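Filed under: Work, Grumbling, Machines

The arm doesn't drink tea

I have been taking computers apart for a living for seven years, and I'd like it noted that I was never given a bench this nice. Mine was a door on two trestles. The arms have a great big slatted metal thing you could land a small aircraft on.

For those who've wandered in from elsewhere, I work at Goltden, in the refurbishing shed at Cirkotdale. Old office computers come in by the pallet, and we open them, pull out whatever is worth having, test it and send the remains off to be shredded. It's dull in a way I had grown quite fond of. Then in the spring we were all called into the canteen and told about the Temari line, with slides, and a biscuit selection that should have warned us.

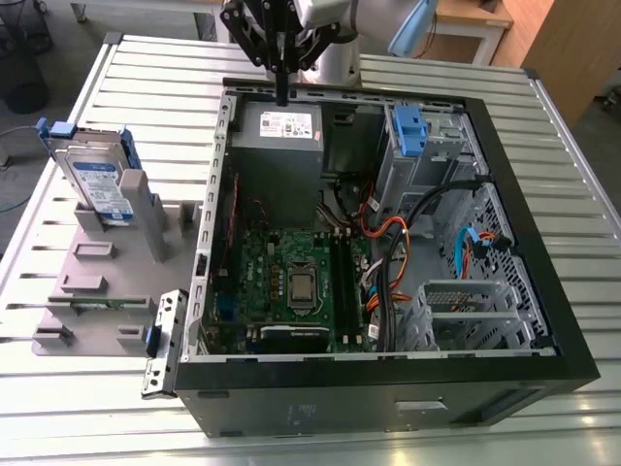

Posted by Kevin Urrego, Wed 25 July | 4 comments

So the job at the moment is towers. The tower goes on its side with the panel off, the gripper goes in from above, and the bits that come out are meant to end up in a grey plate with slots moulded for them. A hard drive has a slot. A little green board has a slot. I used to have an ice cream tub.

I'm called a cell supervisor now. Consuelo Tello, who has the cell next to mine, is also a cell supervisor, and between us we supervise two cells, so you can see the ladder we're climbing. The pay went up by 40 pence an hour. I worked out what that comes to over a week and then wished I hadn't.

What does a cell supervisor do? Mostly he stands. I thought my back would be grateful, after years of hunching over the trestles, and it was for a fortnight, until my feet put in a complaint of their own. You watch, and you keep your hands out, and when the screen goes amber you go and find out what has upset it. Usually it's cables. Nobody who ever built an office computer gave a thought to where the cables would go, they just stuffed them in and shut the lid, and a person gets round this by shoving them aside with a thumb without even noticing. I had no idea I did that. I had to be filmed doing it, and then asked by Alžběta Malý from engineering why I'd done it, and all I could come up with was "well, it was in the way".

She wrote that down. It's in the manual, I've seen it. Page 7, "clear obstructing cable".

That has been the oddest part, having to explain my own hands. There's a particular waggle you give a stick of memory when one of the clips is stiff. There's a drive latch that looks as if it pulls and in fact wants squeezing first. I've picked all this up from breaking things, mainly, and from Patricio Esteban, who taught me and who took the early retirement the week after the biscuits. He'd have made a terrible witness for the engineers. He used to talk to the machines in language I can't print and they'd fall open for him. 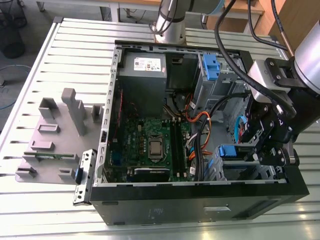 The trouble with cables is also that no two models have them in the same place, and some days we get a pallet where every machine is different, a bit like a school jumble sale. On those days I'm busy and rather cheerful. On the days when a bank has sent us a whole floor's worth of identical ones, I could bring a deckchair.

I should be fair. The dust used to be awful and I'm further away from it. I haven't sliced a knuckle on a case edge since May, and I was getting through plasters at such a rate that the first aid box had my name on it in marker pen. And no one has been sacked. Two people left and weren't replaced, though, and the rota has a shape to it now that I don't much like looking at. When I asked, I was told the headcount was "settling". So does a house, before the cracks show.

The bit I miss is the chat. Four of us used to sit round the trestles, and you could take out a power supply and discuss the whole of the weekend's football without looking down. Now Consuelo is on the other side of a yellow line and we do a sort of mime. Brayan Cárdenas has gone up to the office to look after the spreadsheets that the cells produce, of which there are many. He came down last week to tell me that case 3747 had been logged twice. I said I'd have a word with it.

Next month they want us to try laptops, which are all glue and tiny screws. Alžběta has asked if she can film my hands again. I've told her I'll want a biscuit.

Comments

makris_fan
We had the same at our place, only with Makris conveyors. I was a "flow coordinator" for a year. I coordinated one belt.

Patricio E.
I never swore at the machines. I encouraged them. Glad the back is better, get some proper insoles.

Consuelo
It wasn't mime, I was telling you your screen was amber.

Jan in Hull
What happens to the cases when you've emptied them? I've got two in the loft I could do with shifting.

Older posts | Contact | © Kevin Urrego, opinions mine and not the shed's | Back to top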